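3. Storage Surfaces and Wear

The third part of the project examined how shared bins at the Pindside workroom hold up under daily use. The room serves two student groups and one evening class, and its bins are used for sorting small items before they are returned to the shelves. Harriet Bellamy and Harish Mathur carried out the inspections. Shobha Subramaniam prepared the record sheets, which were based on the form used in the January survey.

Each bin was inspected on the floor, the four walls and any added panels. Marks were entered as scratches, scuffs or stains. Where the inspectors did not agree on a mark, both entries were kept. The sheets contain 102 entries in total, and the full list is given in Appendix 2.

Large bins set among the work surfaces were treated as a separate group. They are seldom moved, and items are put down in them more often than in the portable trays. Entries for this group were made under three headings — floor, rear wall and panel — so that they could be compared with the tray results in Section 2.

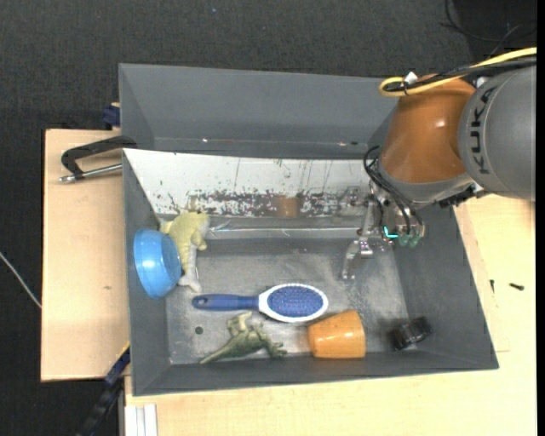 Figure 4. Large gray bin with sloping white panel and scratched metal floor.

The white panel was the most useful surface for our purpose, as marks on it are easy to read. The upper part shows thin vertical scratches, while the lower part has a wide band of dark and brownish scuffs. The floor is also scratched, but its mottled gray color made single marks hard to separate, and the two inspectors differed most often on this surface.

Vega Cuesta proposed a liner for the floor of the large bins. Samples were requested from Cultenier and from Kundance; only the Cultenier sample arrived before the end of the project. It was cut to size but has not been tested under normal use. The group therefore makes no recommendation on liners in this report.

The group recommends that panels be inspected once per term using the same sheet, and that floor marks be recorded by area instead of singly. Soledad Escobedo has agreed to keep the blank sheets in the workroom office. Cleaning methods are covered in Section 4.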